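README for the harness folder

Hi! You've found the notes that go with my little wiring harness collection. I'm Oğuzhan Tatlı, and I've been making and collecting small cable harnesses for longer than my family would like. The folder started as a way to stop myself from rebuilding the same cable three times with three different color orders, and then people at the Badberg repair evenings started asking for copies, so now it has a README like a grown-up project.

What's in here

There are build notes, cut lists and a connection table for every harness I've kept. Each one has its own text file, plus a line in index.csv with the name, the number of strands, what's on each end, and where the thing lives on my wall. The photos folder is patchy. Some harnesses have a whole pile of pictures and some have none at all, and I'm slowly working through them (very slowly, I had good intentions in September).

Names are mostly historical accidents. The Vondberg set is all short jumpers for lamps and small fans. The MacLeod set is the longer stuff with branches, which I named after the street where I had my first bench. Proveck is where everything goes that mixes signal wires and power wires in the same bundle, and that's the set most people write to me about, so I'll spend most of this page on it.

How I build the Proveck ones

Cut everything a bit long. I know, everybody says that, but I mean it more here than usual, because a twisted pair gets shorter as you twist it and you end up with a pair that doesn't reach where the straight wires reach. I twist first, then cut to length, then crimp. If you've already crimped one end before twisting, hold that end still and turn the free one. Turning the connector end is a great way to bend a tiny contact.

Keep the pair as one thing. It goes into the bundle as a unit and comes back out as a unit. For the pair I like green and yellow, mostly because I bought 2000 feet of it at a closing sale and will be using it until I die. One caution if you copy me: on some equipment green and yellow mean ground, so don't borrow my colors for house wiring or anything that plugs straight into the wall!

Power is red and black, run side by side. I leave those two untwisted in this set. You can twist them if you prefer, and I won't fight you over it.

Tape goes on last. One short wrap in the middle is enough on a small harness - I used to wrap the whole length and then swear at it every time I had to swap a wire. White tape shows dirt, but you can write on it with a fine marker, and I've never found a label I like better.

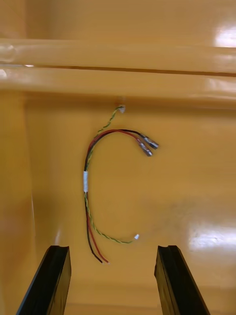
Hang them up as soon as they're done. A harness that goes in a drawer comes out with a kink in it, and the kink is always right behind a connector. I hang mine loosely and let the curve be whatever it wants to be. No tight coils, please, and don't hang the weight from a bare wire end.

Reading the files

Ends are called A and B. A is whichever end I happened to finish first, so don't read anything into it. In the end column you'll see "plug" for the small white plastic connectors, "bullet" for bullet-style crimps, and "bare" for a stripped end with nothing on it. Lengths are in inches and were measured before twisting in the older files, after twisting in the newer ones. Sorry! There's a column called twist_meas that tells you which, and I've filled it in for everything except 20 of the Vondberg jumpers.

Known problems

Two files in the MacLeod set have A and B swapped compared with the index. The index is right. Also, my color names aren't standard ("mustard" is in there at least once), so search loosely.

Use and changes

Copy whatever you like, and a mention is nice. If you spot a mistake, send me the file name and the line. Last round of fixes went in on Wednesday, March 29, 2023 - mostly typos, plus a cut length that was short.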